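Les Boîtes de Ladstead
Accueil – Galeries – Rangement – Recettes du placard – Écrivez-moi

Galerie : couvercles, boîtes et paniers
Mis en ligne le 3 janvier 2018 par Adesuwa Idahosa

Bonne année à toutes et à tous, et bienvenue dans cette galerie que je promets depuis novembre et que j'ai repoussée de semaine en semaine, d'abord parce qu'il y avait les fêtes, ensuite parce qu'il fallait bien finir de ranger avant de montrer quoi que ce soit. Ceux qui me lisent depuis longtemps savent que chez moi le placard à boîtes est un sujet sérieux (mon mari dit « ton placard » alors qu'il y met au moins autant de bazar que moi, mais passons). Cette fois je voulais parler des choses toutes simples qui sortent du placard en premier : un couvercle, une boîte, un panier. Je vous préviens, j'ai beaucoup à raconter là-dessus, alors servez-vous un thé.

Comment tout a commencé

Il y a eu la grande collecte de Kidville, la petite salle de jeux au bout de la rue, qui voulait équiper son coin goûter. Shadi Hattar avait mis une affichette à l'entrée : « Nous cherchons des boîtes, avec ou sans couvercle. » Je crois que c'est ce « ou sans » qui a tout déclenché. Les gens sont venus avec des sacs entiers ! À la fin il y avait 124 couvercles et beaucoup moins de boîtes, et personne parmi nous n'a eu le courage de jeter quoi que ce soit sans avoir essayé. On a donc essayé. Des après-midi entiers, le couvercle dans une main, la boîte dans l'autre, à tourner, à appuyer sur les coins, à écouter si ça faisait « clac ».

Si vous n'avez jamais fait ça à plusieurs, je vous le recommande de tout cœur. On parle de tout, on boit du café trop clair, et de temps en temps quelqu'un pousse un cri parce qu'une paire vient de se reformer. Mesfin Feyisa avait une méthode à lui, il rangeait les couvercles par diamètre, du plus petit au plus grand, en éventail sur une nappe, et il fallait faire tout le tour de la table pour en reposer un. Moi je suis plutôt de l'école des couleurs. Nous ne nous sommes pas mis d'accord et je ne pense pas que nous y arriverons un jour.

Les couvercles ronds

Je commence par eux parce que ce sont mes préférés, et aussi ceux qui me donnent le plus de mal. Un couvercle rond se perd partout. Il glisse derrière les assiettes, il roule sous l'évier, il finit en dessous-de-plat, en soucoupe pour pot de basilic, en assiette pour le chat. J'en ai retrouvé un dans la boîte à couture de ma mère, rempli d'épingles, et je l'y ai laissé, il y était très bien.

Ce que j'aime, c'est qu'on les reconnaît au toucher. Il y a ceux qui sont tout plats et un peu mous, ceux qui ont le centre en relief, ceux qui ont une languette sur le bord pour les soulever avec le pouce. La languette, quelle belle invention ! Mes mains ne sont plus ce qu'elles étaient le matin, et je vois tout de suite la différence entre un couvercle qui en a une et un couvercle qu'il faut attaquer à la pointe du couteau (ne faites pas ça, j'ai encore la marque).

Pour la couleur, j'ai un faible pour les bleu-vert foncés, ce bleu canard un peu sombre que l'on voyait beaucoup à une époque dans les cuisines et qui revient. Sur une table claire il ressort merveilleusement, et dans un tiroir on le retrouve du premier coup d'œil. Les blancs et les transparents, eux, je les confonds tous. J'ai pris l'habitude de noter le diamètre au feutre à l'intérieur, ça part au bout de quelques lavages, alors je recommence.

Les boîtes transparentes

Declan Kettle, qui tient avec son frère le rayon ménage chez Ansari, m'a dit un jour que les gens achètent les boîtes de couleur et gardent les transparentes. Je ne sais pas si c'est vrai partout mais c'est vrai chez moi. Quand on voit ce qu'il y a dedans, on le mange. Quand on ne le voit pas, on le retrouve trois semaines plus tard et on n'est pas fier.

Les rectangulaires aux angles arrondis sont les plus faciles à vivre, je trouve. Elles se rangent bien les unes contre les autres, et l'éponge passe dans les coins sans qu'on ait besoin d'y aller avec un cure-dent. J'y mets les restes de gratin, les lentilles, les biscuits quand il en reste, les boutons et les élastiques quand elles sont trop rayées pour la nourriture. Pour Kidville, nous avons mis de côté celles d'une contenance de 900 ml, qui suffisent largement pour des quartiers de pomme et des petits gâteaux, et les plus grandes sont parties du côté des crayons et des gommettes.

Une lectrice me demandait comment j'enlève le voile blanc qui se forme sur le plastique. Vinaigre blanc et eau tiède, un petit quart d'heure, puis on rince et on laisse sécher à l'air, sans torchon, le torchon laisse des peluches. Si le voile est toujours là après ça, c'est le plastique qui est rayé, et là je n'ai pas de remède, sauf la patience.

Les paniers en fil

J'y suis venue tard. J'avais grandi avec des caisses en carton, et le panier en fil métallique me semblait une fantaisie de magazine. Puis Alfie Hulme m'en a apporté un pour voir, et j'ai vu ! L'air passe, la poussière ne s'installe pas, et surtout on sait ce qu'il y a au fond sans tout vider. Les blancs sont très doux à l'œil, ils disparaissent presque contre un mur clair.

Le seul ennui, ce sont les petites choses qui passent entre les fils ou qui s'y coincent. On règle cela avec un panneau plat posé dans le fond. Et si on en pose un second au niveau du haut, on gagne un étage, le panier devient une sorte de petite étagère à deux niveaux, avec de quoi glisser les couvercles en bas et poser les boîtes au-dessus. Mesfin fait l'inverse, les boîtes en bas et les couvercles au-dessus, et il m'a fait un long discours sur le poids et l'équilibre que j'ai écouté très poliment.

Pensez à mesurer la profondeur de l'étagère avant d'acheter. Je le dis avec l'autorité d'une femme qui a vécu tout un hiver avec un panier qui dépassait et qui accrochait les gilets.

Ma façon de faire, pour celles et ceux qui me l'ont demandée

Je vide tout sur une table bien dégagée, vraiment tout, même la boîte à beurre. Je mets les couvercles d'un côté et les boîtes de l'autre. Je prends un couvercle à la fois, et je l'essaie sur tout ce qui pourrait aller avant de passer au suivant. Les paires trouvées vont directement dans le panier, fermées si elles sont bien sèches, entrouvertes sinon. Les orphelins vont dans un sac avec le mois écrit dessus, et au bout de deux saisons le sac quitte la maison sans que je regarde dedans. C'est très important, de ne pas regarder dedans. La dernière fois j'ai regardé, et j'ai récupéré la moitié du sac.

Pour les couvercles ronds sans boîte, essayez-les quand même sur les bols. J'ai un saladier en grès, un vieux Gestolach au bord ébréché, qui s'est trouvé un couvercle de cette manière, et il tient si bien que je le porte aux pique-niques.

Quelques mots pour finir avec Kidville

Beaucoup d'entre vous ont demandé des nouvelles. Le coin goûter est installé, les boîtes sont sur l'étagère du bas, à hauteur d'enfant, et Shadi me dit que les petits rangent mieux que les grands. La tirelire de la tombola est montée à 3400, ce qui paie les tabourets et un peu de peinture. Il reste des couvercles, bien sûr. Si vous passez à Ladstead, frappez chez moi, je vous en donnerai un plein sac, et vous n'aurez même pas le droit de choisir.

Pour la prochaine galerie j'hésite entre les bocaux et les moules à gâteaux. Declan vote pour les bocaux (il en vend). Écrivez-moi vos préférences par le formulaire, je lis tout, je réponds lentement mais je réponds, et n'oubliez pas de me dire si vous êtes de l'école des couleurs ou de celle des diamètres, je tiens une petite liste sur la porte du frigo et j'aimerais beaucoup la montrer à Mesfin.
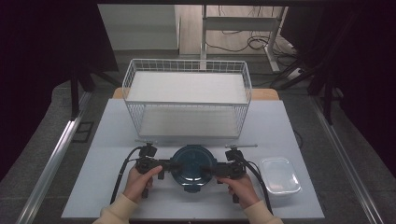

Couvercle rond bleu-vert foncé, boîte transparente et, au fond de la table, le panier blanc en fil avec ses deux niveaux.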